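Moving a sofa and washer up to a third-floor walk-up, is it worth hiring people?
Posted in Home & Moving by Marek Trnka, Apr 29, 2024

We are leaving our rental in Deltby in August and moving to a third-floor apartment on Brennan Street. The new building has no elevator. The stairs are narrow, with a turn at each landing, and the landings are just wide enough for two people to stand side by side.

Most of what we own is boxes and flat-pack furniture that I can take apart. The parts I am unsure about are the sofa, a washing machine that we bought ourselves, and two bookcases that were glued when they were built and won't come apart without breaking.

I got one quote so far, from a company called Jistitia. They want 800 for two people and a truck for half a day, and the stairs are extra at the new end. They would not tell me over the phone how much extra. A second company said they would have to come look, and then never called back.

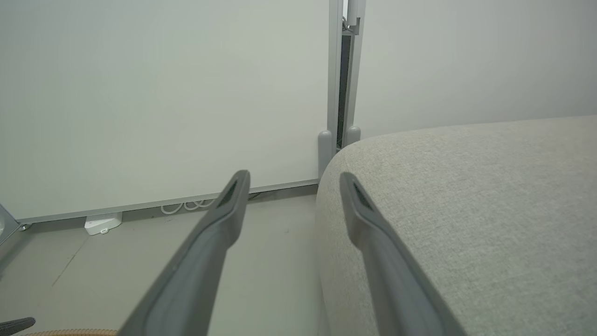
The sofa is 84 inches long and the legs screw off. The apartment door is 32 inches wide, but I have not measured with the door off its hinges. The back of the sofa does not come off as far as I can tell. There is a zipper on the underside but it only opens into the lining.

My brother-in-law has offered to help and can borrow a van. He has a bad shoulder, so in practice it would be me and one friend on the stairs. I have moved four times before but never above the first floor.

What I would like to know is:
Is 800 a normal price for this kind of job?
Can I pay movers for only the heavy items and do the rest myself?
Is there anything I should do with the washer before it goes on its side, or should it not go on its side at all?
How early do I need to book for the end of August?

We have 17 boxes packed already, mostly books and winter clothes, so we are not starting from zero. Thanks for any help.

Zuzana Lukáč
Helpful member

I have moved in and out of walk-ups for most of my adult life, and my last one was on the fourth floor, so I'll take these in order.

The price is in the normal range for two people and a truck, but the stairs charge is where people get surprised. Ask for it in writing before you pay a deposit. Some companies charge per flight and some charge per heavy item per flight, and those come out very differently with a washer and a sofa. I was once quoted one price by phone and handed a bill for nearly double at the door. Get three quotes if you can. The company that never called back has told you what you need to know about them.

Yes, you can pay for only the heavy items. Look for "labor only" or "load and unload" help. You supply the van, they supply the backs. There is usually a two-hour minimum. Have everything they are going to carry standing near the door when they arrive, with the path to it clear, and you may get all of it done inside the minimum.

For the sofa, length is not the number that matters most on a staircase with turns. Measure these:
The height of the sofa with the legs off.
The depth from front to back.
The diagonal depth, which you get by laying a straight board from the top of the back to the front of the arm and measuring from the bottom rear corner up to the board at a right angle.
The ceiling height above each landing.

If the diagonal depth is less than the door width, it will normally go through the door standing on end or on its back. For the turns, you need enough height on the landing to stand it up and pivot. Stairwells with a low ceiling under the next flight are the ones that stop people. Go to the new building with a tape measure before you book anyone, and write down the narrowest point including the handrail. In many buildings the handrail can be unscrewed for the day, but ask the landlord first.

The washer should stay upright. If it is a front loader, you need the transport bolts that came with it. They lock the drum so it doesn't swing and damage the suspension. If you threw them out, you can usually order a set by model number, so do that now and not the week before. Turn off the taps, run a short spin to clear the drum, disconnect the hoses and hold them low over a bucket. There is always more water in there than you think. Then open the little filter door at the bottom front, if yours has one, and drain that too. Tape the hoses and the power cord to the back.

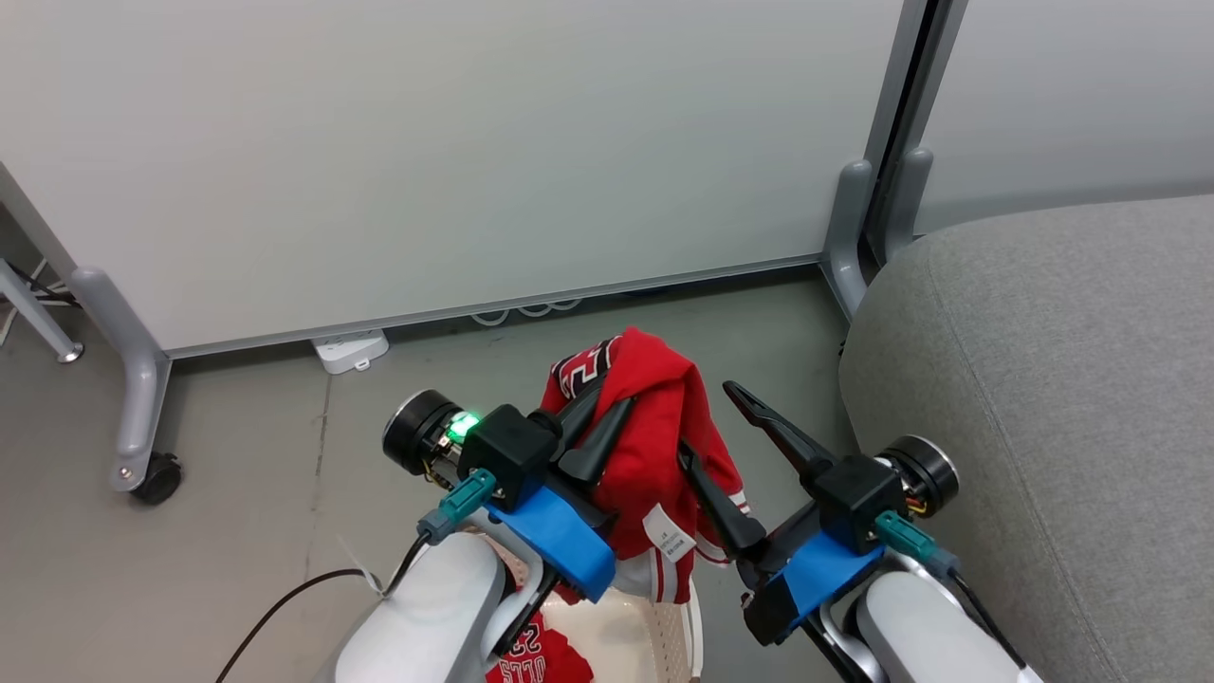 Leave the clothes you will need in the first week out of the boxes entirely. Soft things can travel in whatever you already have, bags or suitcases or a drawer that comes out, and they are good for filling gaps in the van. Books should go in small boxes only. If your book boxes are large, repack them now, because on the third trip up you will not be able to lift them safely.

Booking for the end of August is the worst time of the year in any town with students. I would call by the middle of June. If you can move your date to the 14th or anywhere near the middle of the month, you will have more choice and possibly a lower price.

One more thing on the bookcases. Take the shelves out and tape the pins in a bag to the inside. Carry them with the back facing down, and tie a strap around the middle so the sides don't spread.

Mudia
New member

Sell the sofa. We paid movers to take ours up three floors and it didn't make the last turn, so they took it back down and charged us for both directions. Bought a used one that comes in two pieces and it went up in ten minutes.

Also check your new lease for a washer. Ours said no washers above the second floor and we only saw it after signing.

Marek Trnka
Original poster

Thank you both. I measured the diagonal depth and it is 29 inches, so the door should be fine. I still have to check the landings. The washer is a front loader and I do not have the bolts, so I am going to order a set this week. The lease does not mention washers but I have emailed the landlord to ask.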